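회사 소개

Ramside는 로봇 그리퍼, 팔, 손목 카메라, 제어기를 같은 조건에서 써 보고 비교 결과를 정리하는 시험 회사입니다. 제조사가 아니며 특정 제조사의 대리점도 아닙니다. 장비를 새로 들이려는 공장, 물류센터, 연구실이 주 고객이고, 가끔은 그리퍼를 만드는 쪽에서 출시 전 시험을 맡기기도 합니다.

시작

Svenja Kofler와 Gervásio Damasceno 두 사람이 세웠습니다. Kofler는 그리퍼 손가락 설계를 했고 Damasceno는 제어기 펌웨어를 다뤘습니다. 같은 현장에서 일하던 때 카탈로그에 적힌 파지력과 실제로 물건을 들 수 있는지가 별개라는 문제를 여러 번 겪었고, 그때 쓰던 기록 양식이 지금 시험지의 바탕이 되었습니다. 첫 작업장은 셀 하나가 겨우 들어가는 방이었습니다. 지금은 Vosuswood 건물 1층과 2층을 씁니다. 1층에 시험 셀이 있고 2층에서 영상 검토와 보고서 작성을 합니다.

하는 일

그리퍼 비교. 평행 2지, 적응형, 진공식을 다룹니다. 손가락 길이와 패드 재질을 바꿔 가며 같은 물건을 같은 자리에서 집습니다. 성공과 실패만 적지 않고 미끄러짐, 접근 중 접촉, 놓은 뒤의 자세까지 따로 기록합니다.

팔 비교. 반복 정밀도는 제조사 수치를 그대로 옮기지 않고 저희 셀에서 다시 잽니다. 케이블을 손목 밖으로 뺐을 때 움직임이 얼마나 제한되는지도 봅니다. 고객이 가장 많이 묻는 항목입니다.

카메라. 손목 장착형과 고정형을 나누어 시험합니다. 손목 카메라는 손가락이 시야를 얼마나 가리는지, 가까운 물체에서 초점이 어떻게 되는지가 중요합니다. 브래킷은 사내에서 깎습니다.

제어기. 통신 지연, 비상정지 후 복구 절차, 로그를 내보내는 방식을 확인합니다. 로그 형식이 공개되지 않은 제품은 보고서 첫 장에 그렇게 씁니다.

시험 방법

비교 시험 한 건은 기본 구성에서 파지 시도 2513회입니다. 더 긴 구성은 2803회이고, 손가락 마모를 함께 볼 때 씁니다. 중간에 펌웨어가 바뀌면 처음부터 다시 합니다. 지난번 적응형 그리퍼 시험은 1659회째에서 제어기 업데이트가 적용된 것을 발견해 그때까지의 결과를 본 보고서에서 빼고 부록으로 돌렸습니다.

시험 기록과 집계에는 사내 도구 Skamelis를 씁니다. 시도마다 영상, 관절 값, 그리퍼 전류가 한 줄로 묶입니다. 고객에게는 원본 기록을 함께 드립니다. 보고서만 받고 싶다는 분도 있어 원본은 요청하실 때 별도 저장장치로 보냅니다.

물체 세트

물체 세트의 이름은 Le Roux입니다. 블록이나 캔처럼 집기 쉬운 것만으로는 그리퍼 차이가 잘 드러나지 않아 생활용품과 장식품을 많이 넣었습니다. 접힌 나무 체스판은 폭이 넓어 손가락을 얼마나 벌릴 수 있는지가 바로 문제가 됩니다. 작은 분홍색 돼지 장난감은 옆으로 눕혀 놓고, 엮은 공은 색을 달리해 둡니다. 투명한 줄조명은 엉킨 채로 올려놓습니다. 줄이 손가락 사이에 걸리는지 보려는 것입니다.

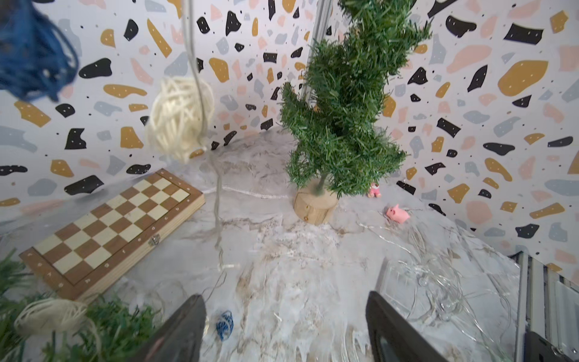 배경도 시험 조건에 들어갑니다. 무늬가 없는 판 위에서 잘 되던 인식이 대리석 무늬 상판이나 얼룩무늬 벽지 앞에서 나빠지는 일이 있어, 셀의 벽과 상판을 바꿔 가며 같은 과제를 되풀이합니다. 배치는 담당자가 정하고 배치도를 기록에 첨부합니다. 인조 나무처럼 가지가 퍼진 물건 곁에서는 접근 방향을 따로 적습니다. 가지를 건드리고 집은 경우와 건드리지 않고 집은 경우는 합산하지 않습니다.

일하는 원칙

시험비는 결과와 관계없이 같습니다. 제조사가 의뢰한 시험은 보고서 표지에 의뢰처를 밝힙니다. 빌린 장비는 시험이 끝나면 돌려보내고, 구매한 장비는 다음 비교의 기준기로 씁니다. 저희가 고장 낸 장비도 목록에 남깁니다.

시험 의뢰

의뢰하실 때는 쓰려는 팔과 제어기의 모델명, 집어야 할 물건의 크기와 무게, 현장 사진 몇 장을 보내 주십시오. 물건을 직접 보내셔도 됩니다. 식품과 액체류는 받지 않습니다. 셀 견학은 시험이 없는 시간에 가능하며 미리 연락 주셔야 합니다. 견학 중 다른 고객의 장비는 촬영할 수 없습니다.

그리퍼 시험 문의는 Svenja Kofler, 제어기와 카메라 문의는 Gervásio Damasceno가 받습니다.

최종 수정 5/4/25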